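The Proncombe programme is a workplace automation scheme run by the cleaning and facilities firm Nuton. Under the scheme, mobile robots with a single arm take over part of the evening tidying of rooms. It is often cited in discussions of how service jobs change when machines handle the routine rounds.

## Background

Nuton employed 44 cleaners at Proncombe when the programme began in March. Routes and handling tasks are first prepared in simulation, where the robot meets simple household goods such as a spray bottle and a lidded jar. The control software, Gritix, carries a rehearsed task over to the working machines.

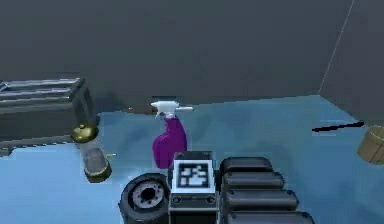

## Effects on staff

Four robots now cover the late round, which starts at 10 p.m. No posts were cut in the first phase, but duties shifted. Cleaners who had walked a fixed route became responsible for checking the robots' reports, clearing blocked passages and finishing work that the machines had left. Each received training in stopping and restarting a unit.

Doorways proved a particular concern. A person steps round a half-open door without thinking, while a robot needs a planned path – and the rehearsal rooms therefore include open doors and narrow views into further rooms. 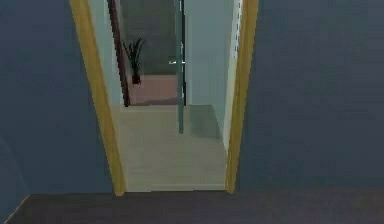 Nazareno Sanna has argued that the change was less gentle than the firm's reports suggest. In his view the night staff lost the company of a shared round, and the new checking work was added before pay grades had been reviewed.

Nuton revised the grades the following year. A log of 553 faults, kept by the cleaners themselves, was used in the talks as evidence of the skill involved in supervising the machines. Staff also gained the right to refuse a new route until it had been rehearsed with furniture in place, including tables and chairs.
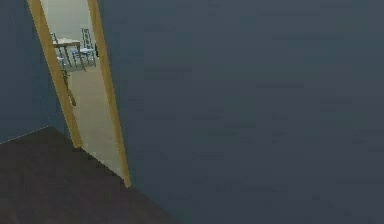
The same agreement limits the use of data gathered by the robots. Records of a round may be used to correct a route but may not be used to measure the pace of individual workers. Fulvio Testa described this clause as the most important part of the settlement.

## Later use

A smaller version of the programme was adopted at Gentile, where the robots work only in unoccupied rooms and cleaners set the order of the rounds.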